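Call for Participants: Keeping House in Rakbridge, a Year of Home Diaries

Posted November 21, 2019

Do you know which day the sheets get changed in your house, and who decides that it's time? Do you have a drawer that everyone in the family calls by a name that would mean nothing to a visitor? Have you ever had a long and slightly heated conversation about how a dishwasher ought to be loaded? If so, we would love to hear from you, and we promise not to take sides.

The Verton Home Life Study is looking for households in and near Rakbridge to keep a diary of their ordinary housework. We are a small research and local history group, and for a good while now we have been collecting stories about how people in this part of the world cook, clean, mend, store and generally keep things going. We have plenty of material from the past — recipe cards, laundry lists, a wonderful run of household account books from the Hunt neighborhood — and very little from the present. People tend to save their wedding pictures and throw out their shopping lists, and we would like to catch a few of those lists before they go in the trash.

Who we are looking for

We hope to sign up 400 households of every kind. You might live alone, with a partner, with roommates, with your parents, or with children and a grandmother and two dogs. You might rent a single room or own a farmhouse out on the Sinudon road. You do not have to be tidy. Please read that sentence again if you were about to close this page, because we hear it from so many people ("oh, you wouldn't want to see my place") and those are very often the people whose diaries we most enjoy reading.

The person who fills in the diary should be 19 or older. Other members of the household are welcome to add their own notes, and children's drawings of their chores are always a treat. You should be planning to stay in the area for the length of the study, though a move from one home to another within the county is fine and would be interesting to us in its own right.

What you would be doing

Diaries begin in February. During one week of every month you would write down the jobs that got done at home, who did them and how long they took, along with anything else you feel like telling us. A few lines a day is plenty. Some people find that once they start they can't stop, and we are happy to read that too! You can write on paper or type, whichever suits you, and spelling doesn't matter one bit.

We would also ask you to take part in 4 conversations with one of our interviewers over the course of the year. These last as long as a cup of coffee and can take place in your kitchen, at our office in Verton, or over the phone. We ask about the jobs you like, the jobs you put off, what you learned from the people who raised you and what you do differently now.

Where things are kept

One part of the diary is given over to storage, and it is the part that gets the most replies. We are curious about where the cleaning things live, what ends up on top of the furniture instead of inside it, and how long the odd bottle or bag can sit in a spot before it becomes that thing's proper home. If you would like to send us snapshots of a shelf, a closet or a cabinet top, please do, with a line or two about how it came to be that way.
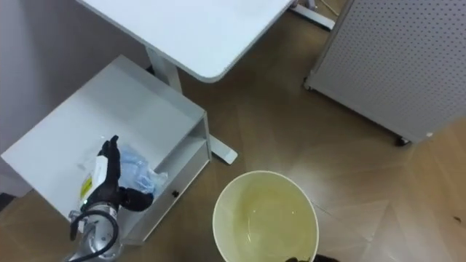 What you will receive

Each household will receive $400 for the full year, paid in equal parts after each conversation. If you need to drop out along the way, you keep whatever has been paid up to that point, with no hard feelings. We will also send you a bound copy of your own diary when the study is over, and an invitation to the supper we are planning in Rakbridge (bring a dish if you like, but there will be plenty).

Your privacy

Names and street addresses are removed from every diary before anyone outside our office reads it. You may ask us to take out a page, a sentence or the whole diary at any time, and you don't have to tell us why.

How to sign up

Write to us at the Verton office or stop by the front desk and ask for a household form. Tell us who lives with you, what kind of home you have and the best time of day to call. We answer every letter, although it may take us a couple of weeks when the mail is heavy. Forms are available in large print, and if writing is difficult for you we can arrange to take your diary down over the phone — just mention it when you get in touch.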